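Clenatia Bench Arm – Set-up Guide
Section 4: Choosing the spot and first power up

Read this bit before you unpack the arm. Section 3 covers the box contents, go back if anything is missing.

4.1 Before you start

You need two people for the lift. One can do the rest.
Tools: the long hex key from the kit, a tape measure, a spirit level (not supplied).
Leave the arm in its foam until step 5. Shipping lock stays ON.

4.2 Picking the bench

1. Choose a desk or bench that doesn't rock. Push the corner hard. If it moves, fix it or use a different one.
2. Check the top is level both ways.
3. Measure out from where the base will sit. Keep 400 mm clear behind it for the cables and the stop box.
4. Work out where the operator's chair goes. The operator should be able to hit the stop button sitting down, without leaning across the arm.
5. Lift the arm out by the base and the lower joint only. Never by the wrist. Put it down gently, cable side to the back.

NOTE – Shared rooms are fine. Desks near by, people working, plants, shelving, all normal. What matters is what's inside the reach line, see 4.3.

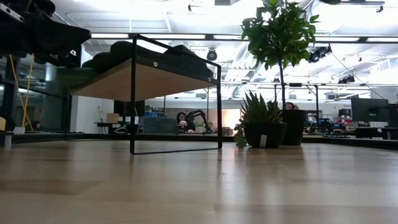
Fig. 4a. Arm at a workstation in a shared room, seen from across the room.

6. Fit the 4 base bolts finger tight. Then go round corner to corner with the hex key until they stop. Don't force them.
7. Wiggle the base. No play at all? Good. Any play, back to step 6.

CAUTION – Do not clamp the base to a glass top or a sit-stand desk. Not covered by the Iyengar mounting warranty.

4.3 Marking the reach line

1. Find the roll of floor tape in the small bag.
2. With the power off, shipping lock off, one person holds the upper joint and swings the arm out straight by hand. Slowly.
3. Second person tapes the bench at the furthest point, then every hand's width round the curve.
4. Put the lock back on.
5. Clear everything inside the tape. Mugs, pens, keyboards, the lot. Loose cables too.
6. Look up as well as sideways. The arm rises higher than most people expect when it folds, so check for shelves and hanging lights directly over the bench.

NOTE – If a neighbour's chair rolls back past the line, move the arm, not the tape.

4.4 Cables

1. Stop box to socket S. Click.
2. Data lead to socket D. Other end to the computer.
3. Power lead last, and leave the wall switch off.
4. Tie the leads together at the back of the base. Leave some slack so the base joint can turn without pulling.

CAUTION – Never run leads accross a walkway without a cover. Trip risk, and a sharp tug can damage socket D.

4.5 First power up

1. Everybody outside the tape.
2. Shipping lock off. Keep it, you'll need it if you ever send the arm back.
3. Wall switch on. Light on the base goes amber.
4. Wait for green. Can take up to 2 minutes the first time – don't press anything.
5. Press stop. Light should go red straight away.
6. Twist the button to release. Back to amber, then green.
7. Open Festgate on the computer and pick Home. Arm moves slowly to its rest position. Keep a hand on the stop button the whole time.

If the light flashes red and the screen shows code 47, the lock is still on or only half out. Switch off at the wall, pull it fully out, start again from step 3.

Any other code: switch off, write it down, ring the Skercombe help desk. Please dont open the base cover.

Go to Section 5 for teaching the first move.

Section checked by Genalyn Sison, January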